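Unidad 5. El teléfono fijo de sobremesa: teclado, señalización y horquilla

Asignatura: Equipos terminales de abonado. Apuntes de Bernadette Lindgren, revisados por Iraklis Galanis. Versión de 31 de octubre de 2018.

5.1. Partes del terminal

El teléfono de sobremesa con cable se compone de una base, un microteléfono y un cordón espiral que une ambos. La base contiene el circuito de conversación, el generador de tonos, el timbre y el conmutador de horquilla. El microteléfono aloja el transmisor y el receptor. El cordón se conecta por clavija modular en los dos extremos y se sustituye sin abrir la carcasa.

Conviene no confundir el cordón espiral con el cable de línea: las clavijas tienen anchura distinta y la del cordón no ajusta en la roseta.

5.2. Disposición del teclado

El teclado numérico consta de doce teclas en cuatro filas y tres columnas: las cifras 1 a 9, el 0, el asterisco y la almohadilla. Junto a este bloque muchos modelos añaden una columna de teclas de función. Las denominaciones suelen estar impresas en inglés sobre la carcasa, al lado de cada tecla: VOL para el volumen, FLASH para la apertura calibrada de línea.
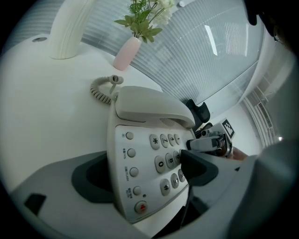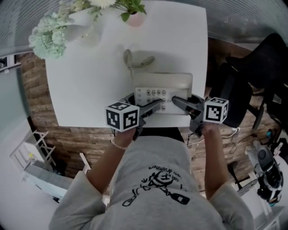

5.3. Marcación multifrecuencia

Cada tecla numérica genera dos tonos simultáneos, uno del grupo bajo (697, 770, 852 y 941 Hz) y otro del grupo alto (1209, 1336 y 1477 Hz). El grupo bajo identifica la fila y el alto, la columna. La tecla 5, por ejemplo, combina 770 y 1336 Hz.

En las prácticas se exigirá una pulsación mínima de 100 ms por cifra, con una pausa de igual duración entre cifras. Una pulsación entre dos teclas puede producir un tono único o ninguno – la centralita no registra la cifra en ninguno de los dos casos. La presión se aplica en el centro de la tecla y en dirección perpendicular a la superficie.

5.4. Estado de la horquilla

Con el microteléfono en su alojamiento, el conmutador mantiene abierto el circuito de conversación y solo el timbre queda disponible. Al descolgar se cierra el bucle, circula corriente y la central envía el tono de invitación a marcar. Un microteléfono apoyado en la mesa equivale a línea ocupada, aunque no haya conversación.

La tecla FLASH interrumpe el bucle durante un intervalo breve. Si la interrupción se prolonga, la central la interpreta como colgado. El valor depende de la centralita; en la Taltonov del aula se configura desde el menú de extensiones.

5.5. Práctica

Material por puesto: un terminal, cordón de repuesto y hoja de registro.

a) Comprobar el asiento de las dos clavijas del cordón.
b) Descolgar y verificar el tono de invitación.
c) Marcar la extensión 1131 y anotar las cifras recibidas en el analizador Morkmont.
d) Repetir la marcación hasta completar 40 series.
e) Colgar y confirmar en el analizador la apertura del bucle.

Las series con cifras omitidas se anotan igualmente – no se repiten ni se tachan. La hoja se entrega en noviembre, junto con la memoria de la unidad.

Drarkar Formación Técnica | Contacto | Aviso legal | Volver arriba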